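Reviews > Site & Survey > Hand Tools

Killetti Folding Measuring Wheel: a season on the water main job
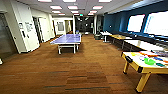
Is a measuring wheel accurate enough for checking a contractor's pipe lengths? For a first check along a graded trench, I'd trust this one, but for anything that ends up on a payment certificate you still want the survey crew.

I bought the Killetti in June, when our district signed the joint venture for the new main between Plulldale and the Curkanik pumping station, and I've pushed it over a good deal of gravel since then. It folds down small enough to ride behind the truck seat (mine lives there under a rain jacket and far too many drawings), and it opens with a firm click that I've grown fond of.

The first real test was the stretch below the reservoir. Haddadin, the consultants on the job, had it on their drawings at 3616 feet. My wheel came up 9 feet long, which I put down to me wandering around parked equipment, and when Walid Issa walked it again the next morning, keeping nicely to the centerline, he was 3 feet over. That's plenty good for a tool with no batteries in it!

The counter is big and easy to read, even at six in the morning before the sun is properly up. The reset lever is another matter. It sits right where your thumb wants to rest, and I lost a whole run that way, within sight of the last valve box, and said some things I won't repeat here. Ayman Khoury wrapped a bit of tape around his and hasn't had trouble.

Mud is the other thing to know about. The 16-inch wheel rolls happily over stones, but wet clay packs onto the tread and throws the count off, so carry a stick or an old putty knife and scrape as you go. The handle grip is comfortable, the kickstand is a bit flimsy, and the carry bag has a zipper I don't expect to see next spring.

I'd buy it again, and I've already told Maya Mansour to order one for the Curkanik crew.

Last updated: June, by Mortimer Achterberg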